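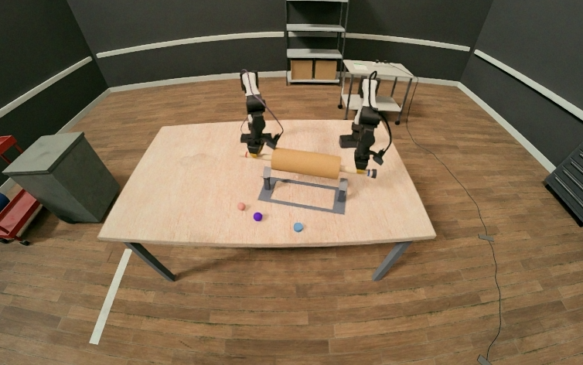
Jade Pelletier
Moderator, Mottram Thyroid and Nutrition List

Re: tablets with breakfast?

Hi all,

Answering this on the list as two other members wrote to me with the same question.

> I started on levothyroxine in May and take it with my coffee and
> cereal before work. The pharmacist told me to wait before eating.
> Does it matter that much? I leave the house at 6 and can't see
> how to fit it in.
> Terau

It does matter. Food and coffee both cut down how much of the tablet you absorb. The usual advice is to take it with plain water on an empty stomach, 30 to 60 minutes before breakfast. Calcium and iron need a bigger gap, generally 4 hours, and that includes a multivitamin if it has either one in it.

With an early start, ask your doctor about taking it at bedtime instead. I changed to that myself and leave 3 hours after supper. It took me almost 2 weeks to stop forgetting.

Don't change the dose on your own. If you do switch the time, tell whoever orders your blood work so they know when to repeat the TSH. Mention biotin too if you take it for hair or nails, as it can throw off the result.

The old handout on food and thyroid tablets is still in the list files. The part on soy needs updating and I haven't gotten to it yet.

Jade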